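티켓 527
제목: 바구니 공정 작업대, 손목 카메라 인식 대기 후 작업자 호출 반복
사업장: Wultstead 포장동
장비: Prikora 작업 셀, 제어 소프트웨어 Teritz
등록: Leanne Mottram (포장 2조)
담당: Garba Fashola (Kuusisto 기술지원)
우선순위: 보통
상태: 부분 해결, 관찰 중
등록일: 2026/05/28

[등록 내용 / Leanne Mottram]
로봇이 바구니에 과일을 담는 공정에서 "대상 확인 불가" 알림이 자주 뜹니다. 알림이 뜨면 팔이 대기 위치에서 멈추고, 작업자가 태블릿에서 확인을 눌러야 다시 움직입니다. 오늘 오전 근무에만 확인을 24번 눌렀습니다. 예전에는 둘이 작업대에서 직접 담았고 지금은 한 명이 셀 두 대를 보면서 리본과 라벨 작업까지 합니다. 알림이 오면 리본을 묶다가 놓고 와야 합니다. 담는 속도보다 이 왔다 갔다가 더 힘듭니다.

재현 방법: 작업대에 바구니를 놓고 자동 모드로 시작. 첫 번째 접근에서는 정상이고, 팔이 옆으로 빠졌다가 다시 들어갈 때 알림이 납니다. 항상 그런 것은 아닙니다.

[답변 1 / Garba Fashola]
로그 받았습니다. 알림 시점의 손목 카메라 화면을 Teritz에서 꺼내 보니 바구니가 시야에 없습니다. 초점도 약간 흐립니다.

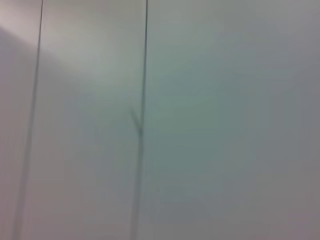

손목 카메라 화면. 밝은 면과 세로 이음선 두 줄.

왼쪽 위에 빛 반사가 넓게 들어와 있습니다. 대상 탐색이 이 상태에서 시작되면 소프트웨어는 정해진 시간 동안 기다린 뒤 사람을 부릅니다. 현재 설정값은 30초입니다. 카메라 고장으로 보이지는 않습니다. 확인 부탁드립니다.
1) 알림이 날 때 팔이 어느 쪽을 향하는지
2) 렌즈 커버를 마지막으로 닦은 때
3) 조명을 바꾼 적이 있는지

[답변 2 / Leanne Mottram]
1) 작업대 쪽으로 완전히 내려오지 않고 옆을 보고 있습니다.
2) 기록이 없습니다. 커버 청소를 누가 하는지 정해진 것이 없었습니다. 설비팀은 우리 조가 하는 줄 알았고 우리는 설비팀이 하는 줄 알았습니다.
3) 바꾸지 않았습니다.

[내부 메모 / Annag Forsyth, 설비팀]
현장에서 커버를 마른 천으로 닦고 수동 모드로 팔을 몇 번 움직여 봄. 닦은 뒤에도 알림은 남. 커버는 원인에서 제외해도 될 듯. 카메라 브래킷 나사는 조여져 있음. 화면 중간의 짧고 어두운 자국은 렌즈에 붙은 것인지 앞쪽 면에 있는 것인지 화면만으로는 판단 못 함.

[답변 3 / Garba Fashola]
자국 문제는 화면을 한 장 더 보고 비교했습니다. 렌즈에 붙은 이물이면 팔이 움직여도 화면의 같은 자리에 남아야 합니다.

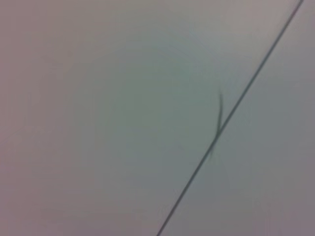

팔의 자세를 바꿔 가며 영상을 계속 받아 보는 편이 확실합니다. Annag 님, 수동 모드에서 손목만 천천히 돌리면서 실시간 화면을 봐 주십시오. 자국이 따라 돌면 렌즈, 배경과 함께 흘러가면 앞쪽 면입니다.

[내부 메모 / Annag Forsyth]
손목 회전 확인함. 배경과 함께 흘러감. 렌즈 쪽은 종결.

[답변 4 / Garba Fashola]
감사합니다. 그러면 남는 것은 탐색 시작 자세입니다. 프로그램을 보니 8월에 넣은 경유점이 하나 있는데, 여기서 손목이 작업대를 등진 상태로 탐색이 시작될 수 있습니다. 경유점을 지난 다음에 탐색을 시작하도록 순서를 바꾸고, 손목 카메라가 대상을 못 찾으면 상부 카메라 위치를 먼저 참조하게 했습니다. 상부 카메라에서는 바구니와 그 안의 주황색 과일이 잘 구분됩니다. 흰 상판에 팔 그림자가 크게 지지만 구분에는 지장이 없어 보입니다.

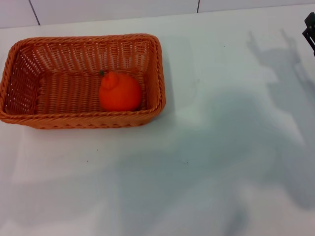 변경 내용은 버전 42로 올렸습니다. 이전 버전은 Teritz 메뉴의 복원 항목에 남아 있습니다. 적용은 조 교대 때 해 주시고, 적용 직후 첫 바구니는 저속으로 돌려 주십시오.

[답변 5 / Leanne Mottram]
교대 때 적용했습니다. 오후 근무에서 확인 누른 횟수가 3번으로 줄었습니다. 리본 작업을 끊지 않고 끝낼 수 있는 정도입니다.

다만 다른 문제가 있습니다. 알림이 줄어드니 관리 쪽에서 셀을 한 대 더 맡겨도 되지 않겠냐는 말이 나왔습니다. 기술지원에서 답하실 내용은 아니지만 티켓에 적어 둡니다. 알림 횟수에는 바구니 보충, 찌그러진 과일 골라내기, 라벨 용지 교체가 들어가지 않습니다. 이 일들은 태블릿에 안 찍힙니다.

[메모 / Anneli Seppälä, 생산관리]
위 내용 확인했습니다. 한 사람이 맡는 셀 수는 당분간 두 대로 유지합니다. 보충과 선별 시간을 태블릿에 기록할 수 있는지 Kuusisto에 문의합니다. 버튼 하나로 끝나야 합니다. 입력 항목이 늘어나면 조원들이 쓰지 않습니다.

[답변 6 / Garba Fashola]
가능합니다. 태블릿 화면에 "수작업 시작/종료" 버튼을 추가할 수 있고 개인별이 아니라 셀별로 집계됩니다. 별도 요청으로 등록해 주시면 이 티켓과 연결하겠습니다.

[메모 / Kaisu Seppälä, 교육 담당]
커버 청소는 교대 점검표에 넣었습니다. 담당은 근무를 시작하는 조입니다. 알림 대응 교육 자료에서 "확인을 누르고 계속"이라는 문장을 빼고, 누르기 전에 팔의 방향을 먼저 보라는 내용으로 고쳤습니다. 야간조는 아직 새 자료를 받지 못했습니다.

[남은 항목]
- 버전 42 적용 후 남은 알림 3건 로그 분석: Garba Fashola
- 수작업 버튼 요청 등록: Anneli Seppälä
- 야간조 자료 전달: Kaisu Seppälä
- 두 번째 셀에 같은 경유점이 있는지 확인: Annag Forsyth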